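Home Posts Hardware Reading notes About

October 25, 2021
Posted by the author of Lukia

I have been working on Plaltarel since April, and I finally have a result I'm willing to write down. Plaltarel is my name for a small method that picks which demonstrations to train on. The demonstrations come from hand-held grippers. You hold the tool, do the task yourself, and the camera on the tool records what it saw. Later a policy learns from the recordings.

The usual advice is to collect more. I did that for a while. By the end of summer I had 1,091 demonstrations of tabletop jobs, mostly picking up and moving kitchen jars, and the policy was still bad at one part of it. It got close to the jar fine. Then it closed too early, or it closed in the right spot at the wrong angle and pushed the jar away.
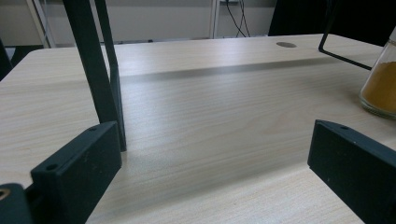 So I started looking at the approach by itself. I cut every demonstration into three pieces: the part before the jar is near the fingers, the part where the fingers line up, and the grasp. The first piece is long and the second is short. In my recordings the first piece had most of the images in it, and the policy was spending most of its training on wide open fingers over bare table. Nothing much can be learned there after the first few dozen examples.

The method itself is simple. I run every image through a small network and get a vector for it. Then I go through the demonstrations one at a time and ask how far the new one is from what I have already kept, counting only the line-up piece. If it is far enough away, it stays. If it isn't, it goes in a separate folder and I don't train on it. The threshold is the only setting, and I picked it by hand on a set of recordings I didn't use for anything else.

The network I used for the vectors is Nistutard, which I trained last year for something else. I did not tune it for this. I tried a bigger one for a week and the list of kept demonstrations hardly changed, so I went back to the small one.
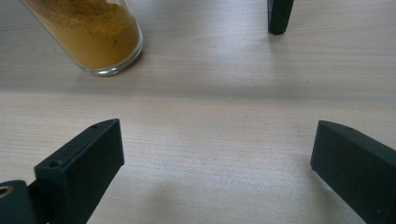

Why not just collect the line-up part and skip the rest?

I tried that first, and the policy had no idea how to get to the jar. It needs some of the long boring piece, only much less of it than I was giving it. Keeping whole demonstrations and choosing between them worked better than cutting them up.

For the test I ran 100 trials with each policy, same arm, same starting positions, same jars. The policy trained on everything failed 16 times. The one trained on the Plaltarel selection failed 12 times. That is a small gap and I would not bet much on it. What I care about more is that the second policy saw far less data and did not get worse. Training went from overnight to something I can start after lunch and check before dinner.

The failures also looked different. The full-data policy mostly failed by closing early. The other one mostly failed on tall jars standing near the back edge of the table, and I know I have few recordings of those – the selection can't keep what was never collected.

A few things I would do differently. I recorded nearly everything at the same desk, in the same daylight, so the distance between two demonstrations is partly a measure of what time of day it was. I noticed this when a batch of evening recordings was kept almost whole. Evening out the brightness before computing the vectors fixed most of it, but I should have moved the setup to another room at least once.
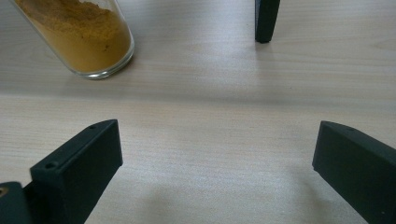 I also should have written down which hand I was using. I switch when I get tired, and left-hand demonstrations come in at a slightly different angle. The selection treats them as new, and maybe that is correct, but I can't check it now without going back through the recordings one by one.

Next I want to run the same test on the Zürcher set, the older recordings I made with the first version of the tool. Those fingers were shorter and the camera sat higher, so I expect the threshold will have to change. If it changes a lot, the method is less useful than I hoped, and I'll post that too. The code needs cleaning up before anyone else could run it. I plan to put it on the Hardware page once the file paths are no longer all from my own machine.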